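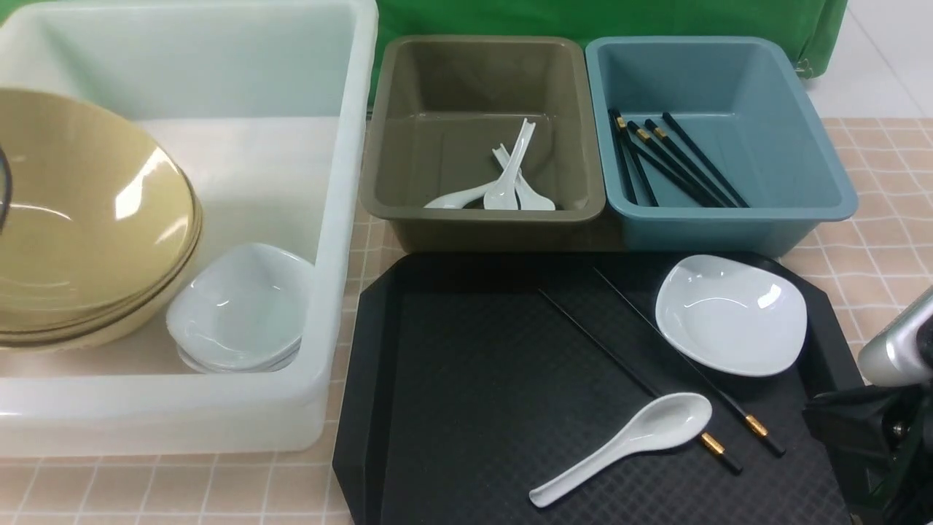

Chapter 6
Washing Up, Sorting and Putting Away

By now you have cooked your way through a good part of this book, and you will have noticed that every chapter so far has ended at the moment the food reaches the table. That is how most cookery books end too, and I have always thought it a little unfair on whoever is left standing at the sink. So this chapter begins where the others stop. The plates are scraped, the guests have gone through to the other room or back to their lessons, and there is a kitchen to be put right before anybody can cook in it again.

I learned this part of the trade before I learned any other. My first job was in the back kitchen of a small hotel in Larnlow, where I was handed an apron that went round me twice and told to keep the bowls moving. It was April, the place was full, and I remember thinking that bowls could not possibly need much keeping. By nine in the evening I had run out of clean ones, the cook was ladling soup into teacups, and I had started to understand that a kitchen runs on its crockery quite as much as on its onions and its gas.

What you will learn in this chapter

When you have worked through the chapter and done the practical tasks, you should be able to:

Set out a washing-up area so that used and clean things never cross paths.
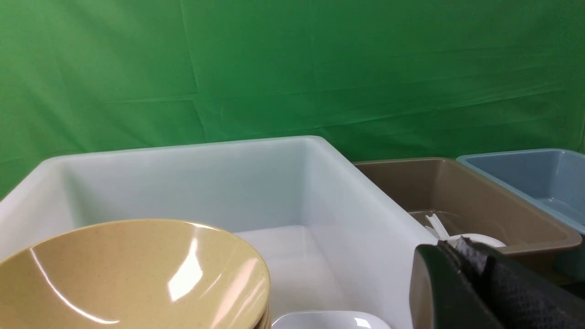 Sort crockery by shape and size before it is washed, and stack it so that it can be lifted safely.

Choose the right water, cloth and brush for glazed ware, glass, wood and plain metal.

Plan shelves and cupboards for a kitchen that several people share.

Keep a simple breakages book, and use it when new crockery has to be bought.

A little history

People have been grumbling about the washing-up for as long as there have been dishes, and before soap was cheap they had to be rather clever about it. Sand was used for iron pots, wood ash for grease, and bran for anything delicate. In large houses the work was done in a scullery, a cold room with a stone floor and a low sink, and the person who worked there was very often the youngest in the building. The good china might never go near the scullery at all. It was washed upstairs in a wooden bowl, which was kinder to it if it slipped.

One of my favourite things to show a class is a copy of the household book from Briranier, a country house whose housekeeper wrote down every plate, cup and sauce boat under her care. Her final count came to 1,859 pieces. She had them listed by cupboard and by shelf, with a small cross beside each one that was chipped and a line through each one that was lost, and you can follow a dinner service getting smaller year after year, like a family moving away. There is a note beside one gravy boat that says only "the cat". We shall come back to her book in the last section, because her way of ruling up a page is still the best I have met, and your own breakages book will be a plain copy of it.

Why sorting comes first

It is tempting to start with the nearest thing and carry on until the pile has gone. Most of us do this at home, and at home it does very little harm. In a shared kitchen it soon leads to trouble. A bowl is washed, then a fork, then a baking tin, and the water is greasy before the glasses have been anywhere near it. The draining rack fills with odd shapes that lean on one another, and sooner or later something slides.

Sorting takes a few minutes and pays you back handsomely. Put like with like — bowls with bowls, plates with plates, small dishes in a place of their own. Nested bowls take up hardly more room than one bowl, and they can be carried in a single trip as long as you do not get greedy about it. Square dishes stack neatly with other square dishes and very badly with anything round.
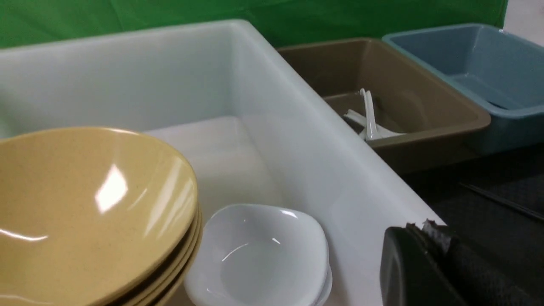 Fig. 6.3 Tan bowls and white bowls stacked in a white bin.

A plastic bin with high sides is useful for moving crockery from one room to another, but do think about the weight before you fill it. Plates are far heavier than they look. My old colleague Nilton Londoño used to make every new student lift the bin when it was half full and ask them whether they would like to carry it up a flight of stairs. They nearly always took a few things out again, and he would nod and say nothing, and that was the whole of the lesson.

Different materials behave differently, and we shall take them one at a time in Section 6.2. For now it is enough to remember that glazed ware is tough on its shiny surface and weak at its edges. Most chips happen at the rim, and most of them happen when one piece is set down on another in a hurry. Lower each piece with both hands until you feel it settle. If two bowls have stuck together, please don't twist them! Stand the lower one in warm water, pour a little cold into the upper one, and wait. They will usually part company by themselves while you are drying the spoons.

Words to know

Scullery: a room beside the kitchen used for washing dishes and other wet work.

Glaze: the smooth, glassy coat on a piece of pottery, which keeps water and grease out of the clay.

Foot: the ring or flat part on which a bowl or plate stands. An unglazed foot can scratch the piece beneath it.

Nesting: stacking pieces of the same shape so that each sits inside the one below.

Before you begin

Have a look at the cupboards where you live, or in the kitchen your class uses, and make a rough drawing of what is kept where. Mark the 3 things you reach for most often. Then ask somebody else who uses the same kitchen to do the same without looking at your drawing, and compare the two over a cup of tea. Keep both drawings in your folder, as you will need them for the shelf plan in Section 6.4.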